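Home | Projects | Reports | Partners | Contact
Print this page | E-mail this page

Drirnach soft goods handling – progress report, August

Short one this time, full tables come with the final report. Covers the gripper comparison and the start of the camera work. Spending is on plan except for finger pads, see below.

Where we are

Gripper comparison is done for the first two candidates, Arix and Söderlund. Third candidate (Isel) arrived late and has only had its mounting check and a half day of free motion. No results for Isel yet, please don't read anything into it being missing from the summary.

Task is the same as in the proposal. Pick up a soft item from a cluttered table, lift, hold, put it down in the marked area. Items are bags, pouches, folded cloth, plus hard things left around them as clutter. Operator resets between tries. A try counts as good only if the item is still held at the end of the lift and ends up inside the area. Dragging doesn't count.

Results so far

Arix: 80 percent good over the full set. Strong on thick fabric and anything with a seam to grab. Weak on slick coated material, where the fold creeps out during the lift. Slower to close than we wanted but the force reading is steady and we trust it.

Söderlund: 70 percent good on the same set. Faster. Better on thin cloth. Loses most of its points on heavy bags, it gets the fold fine and then the weight swings and peels it off. Softer pads helped a bit, then wore out. We went through all the spare pads in the first round and had to reorder, that's the overspend on consumables.

The gap between the two is smaller than it looks. Leave out the heavy bags and they are close to level. We would not pick a winner on this alone.

Controllers

Both grippers were first run with the stock controller settings. Then again with our own closing routine, which slows down at first contact and rechecks force before lifting. Own routine is better on both, mostly on slick items. It costs time per pick. We think the time can be cut by skipping the recheck when the first reading is already high, not tried yet.

One lost week on a firmware mismatch between the arm and the Söderlund unit. Fixed by rolling back the arm side. Rollback is noted in the setup sheet so it doesnt bite us again.

Cameras

Wrist camera is now on for every run. Overhead camera stays as well but it is much less use than we thought – the arm hides the item right when it matters. From the wrist we can see which part of the material the fingers have taken hold of, and that is what we need for sorting the failures.

Handled bags are the slow part of labeling. Straps, zippers and clear panels all need a call on what counts as the grasp point, and two people labeling the same clip don't always agree. We wrote a one page rule: label the fold between the fingers, ignore whatever else is close by.
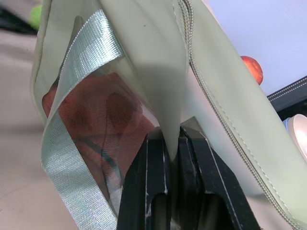 Clear plastic is the other headache. The detector can lock onto what's inside a bag instead of the bag, and then the depth estimate comes out too far and the gripper closes late. Adding more clips with windowed bags to the training set is the plan. Current set is 2,000 labeled clips, too few of them with see-through panels.

Glare from the ceiling lights also shows up on shiny straps and plastic. Tried a diffuser over one lamp, looks better, no numbers on it. Will do both lamps before the Isel runs so all later data matches. Means a small repeat of Arix and Söderlund under the new light, we have time for that.

Problems and risks

- Isel schedule. If the mounting plate needs rework we slip into the next period.
- Pads. Lead time is long, ordered double.
- Labeling is behind. Need either more hours or fewer clips, would like your view on which.

Next period

Isel through the full item set, stock controller first and then ours. Repeat runs for the other two under the new lighting. Retrain detector with the added bag clips. Write up the comparison with cost per pick included, as you asked after the last report.

Request

We would like to move the unspent travel money to consumables and labelling hours. No change to the total. Please confirm by e-mail so we can place the order before the end of the month.

Print this page | E-mail this page
Back to Reports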